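Cloth folding task - how many demos per fold?
Student Robotics Projects > Manipulation

ludby_urs
Second-year team here, three of us, doing cloth folding for our project unit. We're collecting demos with hand-held grippers, one in each hand, and training a policy to run on the two arms in the lab. So far we have 80 demos of a single diagonal fold. The policy gets to the first corner most of the time and then closes on nothing, or grabs two layers. Is 80 just too few, or are we collecting them badly?

rzaugg
What are you folding, and on what? Last year our club did tea towels on a bench and 80 was enough for one fold with one towel. It fell over as soon as we changed the colour of the towel.

ludby_urs
One cream cloth, on a bed at a mate's place. Blue sheet underneath. We picked a bed because the arms kept hitting the bench top in our first trials and we wanted something soft under the fingers.
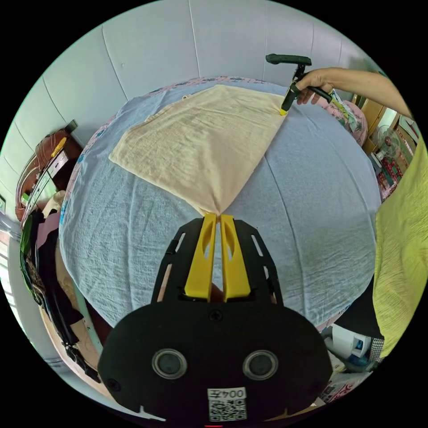

We start each demo with the cloth spread out on the diagonal, take a corner in each gripper, lift, bring them across and let go. Each one takes 10 seconds if nothing slips. Viktória does most of them as she has the steadiest hands. I've done 24 and mine are noticeably slower in the middle.

Plalora
Mixing two people is fine. What hurts is mixing strategies. If she goes left hand first and you go right hand first, the policy will average the two and end up between the corners. Pick one order and bin the rest.

rzaugg
Disagree with binning them. We kept both orders and it learnt both, it just needed more data. Throwing out a third of your set at this stage is a bad trade.

Plalora
Depends on the policy class. With plain behaviour cloning I'd still bin them. If they're running diffusion, fair enough.

ludby_urs
Plain BC at the moment. Evdokia has the diffusion version training but it's slow on the uni machine and we have to share it with the Trikix group.

blehner
I'd look at the sheet before touching the model. A wrinkled sheet gives you edges everywhere and a fabric finger will happily pinch the sheet along with the cloth. Pull it tight, or put a board under it. Also check your finger tips line up. Ours were 2 mm out after a month and every missed grasp was on the same side.

rzaugg
Don't pull it tight! Wrinkles are free variation. If it only ever sees a flat sheet it won't cope with anything else.

blehner
They can't do one fold yet. Get it working flat, then mess it up.

ludby_urs
Checked the tips this arvo and the left pair is out, so thanks for that. We'll shim them, redo a batch with the sheet flat and one corner order, and keep the old demos in a separate folder. Will post success rates once we've had our next lab slot, probably in October.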